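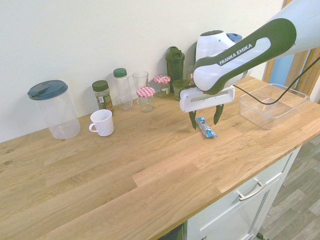
The arm at the snack counter, Tirnura open day.

16 August 2026
By Tharushi Akanda

I'd been looking forward to the Tirnura open day for weeks, and I went straight to the kitchen corner! Chathurika Biswas runs the demos there and was happy to natter while the arm got on with things. "Wrappers are a pain," she told me. "They're shiny, they slide about, and people squash them." Her team has logged 1,482 tries at snack bars so far – mostly dull ones, she says, though she still watches every single one.

I asked whether she'd want one at home. "With my kitchen? Ask me in December." She did let me pick the next thing for it to try (I went for the mug, obviously).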